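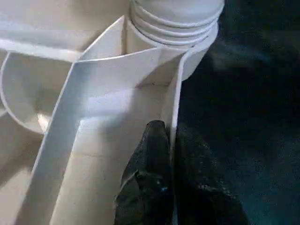 Robots and chores: common questions

Can a robot do housework yet?
Parts of it. At Nivthorpe we try small jobs one at a time. Picking up a rigid part goes well. Folding a shirt does not.

How often does it get a simple pick right?
Our Caltus arm managed 75 of 100 tries in April. A person would get them all.
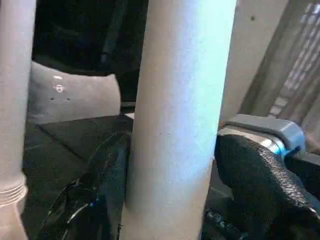 Will robots replace shop-floor staff soon?
Most shops will still need people for the fiddly work, such as starting a thread by hand or sorting mixed parts.

Is it faster than a person?
No. One pick can take 30 seconds.

Who do I ask about a trial?
Write to Tavion Blackwood at the Duladley office.

Updated January 2018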